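April 2026

Budget day. Slept badly, up at six, coffee, straight to the spreadsheet. Catinca Văduva wants the equipment list by tonight and I still have two versions of it.

Where it stands: Burcombe quoted 3000 for the second gripper set, spare fingers included, shipping not. Skudora is cheaper but the lead time runs into June and I don't trust it. Rang them twice. Got the hold music twice. Kwak never wrote back at all, crossing them off.

Cables. Always forget cables. We've gone through 2 since winter and I had them down under "misc" where Catinca will never find them. Own line now. Fingertips too, they wear faster than the catalog says. Put in 54 pads, which is a box and a bit, so probly just get the full box and be done.

Bigger question is the washer. Do we buy a second one or keep the laundry work on the one machine and book slots. Seon-mi Kong says slots. I say slots are fine until two people want the same afternoon, and they will. Left it in with a question mark. Also want a couple more baskets, the kind with holes in the sides, cheap, hardly worth a line but I gave it one.

Lunch at the desk. Crackers.

Went down after to check clearances before I commit to the longer forearm from Undusier. Red thing in the basket, gripper open, washer right there. Not a lot of room between all of it. Measured twice, wrote it on my hand, washed my hand. Measured again.

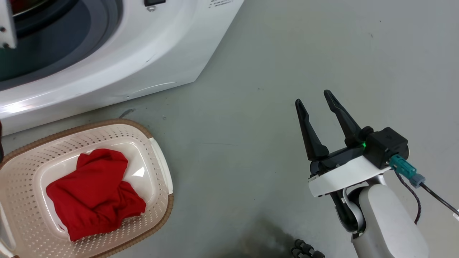

Da-eun Jin thinks the longer arm is a waste and we should put the money into a service contract, over 50 percent of last year's lost days were waiting on repairs and no extra reach would of fixed that. Annoying. Good point though. Asked Burcombe what they charge for a contract, no answer yet.

So the Undusier arm moves to "later" and the contract goes in with a blank next to it. Sent Catinca the list at ten to seven with the blank still blank. Need to chase the shipping cost first thing.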